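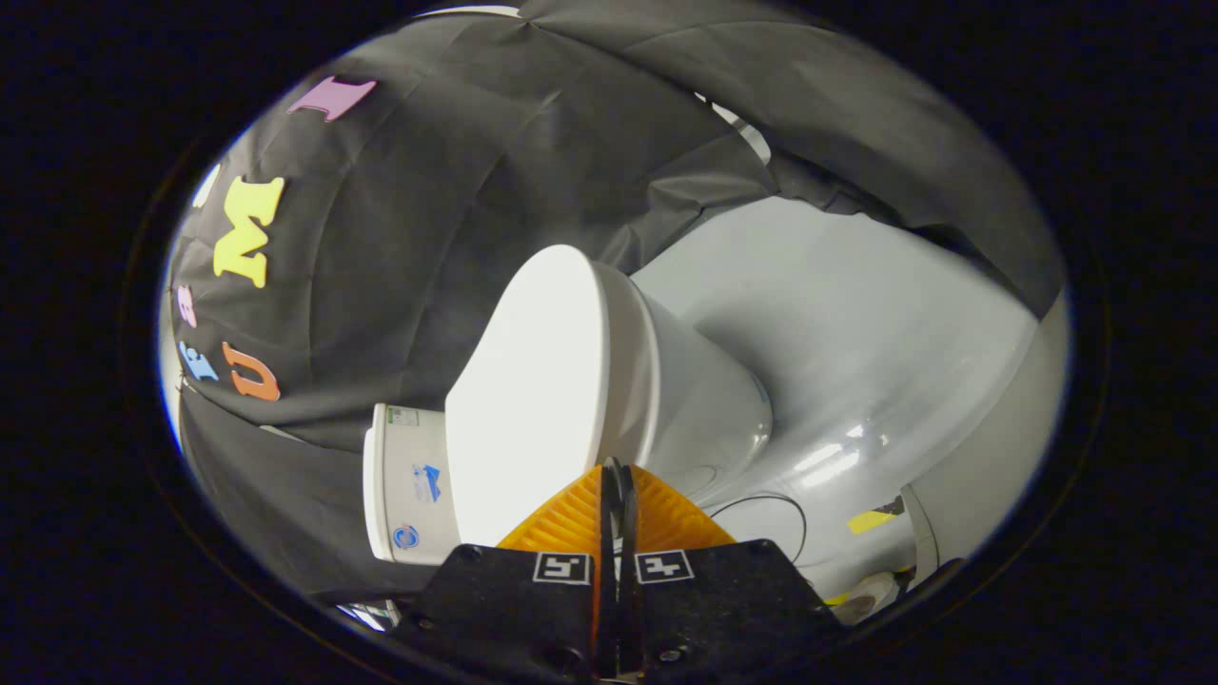
The first thing Virgilio Salazar shows me is a shelf of cardboard boxes, all flat, all still tied with string. "These are for April," he says. "The March boxes went out already, and I am sleeping again."

Salazar runs Lagman, a subscription service for people who like tabletop games but do not have time to search for them. Every month the subscribers receive one small game from an independent publisher, a set of printed extras and a letter of two pages in which he explains why he chose it. The price is $30 a month, with shipping inside the country included. At the moment he has 482 subscribers. When he started, in the back room of a comic store called Gultness, he had much fewer and he knew most of them by name.

I have been a subscriber myself for some time, so I cannot pretend to be neutral. The game in my last box was Wukance, a card game for two players about rival lighthouse keepers. The rules fit on one sheet. My brother and I played it four times on the first evening, and he won three, which he still mentions. The cards are a little thin and I would buy sleeves for them.

Not every box was so good. The winter one contained Plalden, a dice game with a beautiful map and rules that nobody at my table could follow. Salazar does not defend it. He says he received 177 emails about it and answered every one, and that he later wrote a new rulebook together with the designer and mailed it to everybody at his own cost.

"I lost money that month," he tells me. "But people stayed. A few of them tell me now it is their favorite."

What makes Lagman different from the larger services is the time he gives to each choice. He plays a game for 90 days before he agrees to send it, with his family, with customers from the store and sometimes alone at the kitchen table with two hands of cards. He rejects most of what he receives. Publishers do not pay to be included, and he buys the copies from them at a wholesale price that he prefers not to tell me.

There are things I would like him to improve. It is not possible to skip a month on the website, you must write him an email. The extras are sometimes only a postcard and a sticker. And if you already own many small games, sooner or later you will get one twice. Salazar will exchange it, but you pay for the return.

For the April box he has chosen a cooperative game about a night train, for one to five players. He would not let me open it. New subscribers can join until March 31, 2024, and after this date they will start with the next box.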